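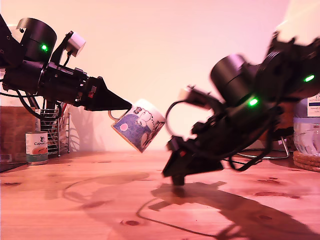 **Mug swap returns to Darwish Hall this July**

2019-07-26

The mug swap is back, and we couldn't be more pleased! Anyone who came along last summer will remember how quickly the good ones went (the big soup mugs barely touched the table), so this time Leen Moussa and Ghassan Daher have taken over the large room at Darwish Hall, with the long tables out and the kettle on all afternoon.

The idea is as simple as ever. You bring a mug you no longer reach for, you put it down, and you go home with somebody else's. Cartoon mugs, plain white ones, seaside souvenirs, the one your aunt gave you with the cat on it – they are all welcome, as long as they are clean and have their handles. Small chips on the foot are fine, but please leave cracked ones at home.

Leen has been putting mugs by since the spring and already has 50 in boxes in her hallway, mostly blue and white, which she says is pure chance, although those of us who have seen her kitchen have our doubts. "I like a mug with a face on it," she told us. "It's company at breakfast." Ghassan is bringing his own small collection of children's mugs, four of which he swears he will be taking home again.

Stoson, the hardware shop by the bridge, has kindly given us a roll of packing paper, so nothing need travel home loose in a bag. There will be tea, of course, and lemon cake for as long as it lasts, and Ghassan will be at the corner table for anyone who would like to know how to get tea stains out of white china (bicarbonate of soda, a damp cloth and a fair bit of patience).

Entry is free, and you may swap up to 30 minutes before closing. Any mugs left at the end will go to the drop-in café upstairs, where they are always short.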